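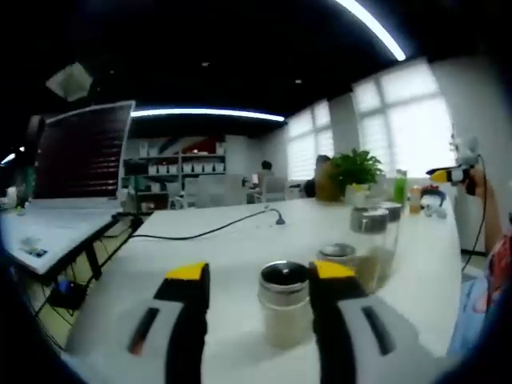
Before we place the order I'd like everyone to look at the numbers again, mostly the fingertips. We have been treating the grippers as the big cost and the tips as small change, and I think that is the wrong way around for the work we do. Take the glass jars with the silver metal lids. A jar goes between two fingers with yellow tips, and those tips are the only part that should touch the glass. When they get smooth, the whole tool is useless until they are changed. Riquelme quotes 197 for a full set of tips, and the draft budget has one spare set for the year. I would like four.

My other notes on the draft:

The second pair of grippers stays in. Two people working at one table is how we get through the jar list at all.

Table space is not in the draft. A laptop, its cables and a group of jars fill a table sooner than you'd think. I have asked Grerkum for a price on one more white table, same height as the one we have.

The Bekik cable kit can wait. We need longer cables, but we can buy those locally.

Delia asked about the total, so her message is below with my answers in between.

Delia Toledo wrote:

> Damián, I have 1146 for the grippers line and 800 for
> everything else. Is the 1146 with shipping or without?

Without. Rorkport is outside their free delivery area. I'm waiting for a figure.

> Also, could we drop the jars and stick with plastic tubs
> until spring? Fewer things to break.

I'd keep the jars. Tubs are easier to hold and we already have plenty of work with them from September. Lids on glass are what we're short of.

> If the second line goes over 1000 I have to ask for
> approval again, and that takes a month.

Understood. Three extra sets of tips come to 591, which leaves 209 for the table and cables. If Grerkum comes in above that, take the table out and leave the tips alone.

Please send changes to the list by 27th November. After that I'll fill in the form with whatever we have.

Damián Medina

Reading time: 2 minutes

Comments

pkl: Do the tips from Riquelme fit the older fingers too? We have two of those in a drawer.

Damián Medina: They do, but you need the longer screws.

morrow_b: We went through three sets in a year with mostly cardboard. Four for glass sounds fair.

Related messages
Table heights and chairs
Shipping to Rorkport, again
Who has the spare laptop charger?
Draft budget, first version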